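Spending the last stretch of the year collecting examples for the tidying model at Horngate. Thought I'd post a few notes as I go, for anyone doing the same sort of work.

The task for this batch is plain household stuff. Pick a thing up, move it, put it down somewhere sensible. Small containers, bottles, wrappers, jugs. We drive the robot by hand and record the whole run, then the model learns from the recordings.

Tables first. A white table is harder than it sounds once you put clear plastic on it. I can lose track of a bottle from one glance to the next, and I expect the model will too, so those runs are worth having. 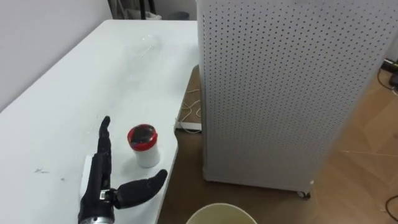

Small tub with a red lid, clear bottle lying further back.

Rule we settled on in September: if the operator fumbles and recovers, keep the run. If the operator fumbles and gives up, keep it as well but label it separately. We used to bin both and the first model had no idea what to do after a bad grip.

Labels are done the same day, by the person who drove. I tried leaving them to the end of the week and couldn't remember what half of the runs were meant to be.

Soft things next. Wrappers and thin bags change shape every time you touch them, so no two grips are alike. The old set had 30 wrapper runs in it, all from the same starting spot. The model learned the spot.

So now we vary the height and the surface, and go in from different sides.
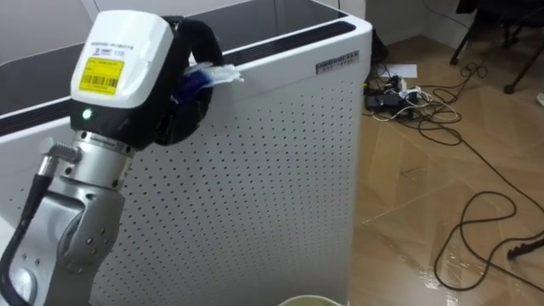
Crumpled blue and white thing in the fingers, up by the top of the tall cabinet.

Someone asked what we record with. Clelness for the capture, Biltum for sorting and labels. Clelness is fine. Biltum is slow with long runs but it does let you cut one into pieces without losing the timing, and I haven't found another that does.

Balakrishnan Venkataraman checks the labels after me. He sent 7 back yesterday – mostly "place" where I should have put "release". Fair enough. Different things if you're the one learning it.

Two-arm runs are the slow ones. One hand holds on to something while the other gets on with its own job, and the operator has to think about both. I take a break after every two of these or my driving gets sloppy, and sloppy driving ends up in the data.

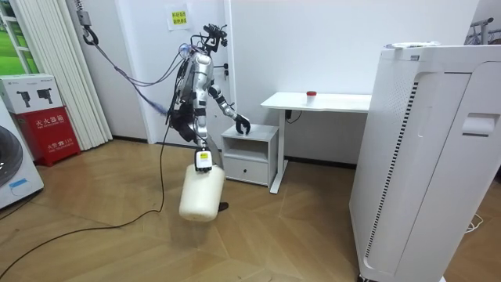 Jug in one hand, the other over the nightstand.

Yu is the name of the next model, and this batch goes into it once the labels are clean. Jugs are still thin on the ground so I'll do more of those next.

Sat 30 December and I'm still fixing "place" and "release". Back to it.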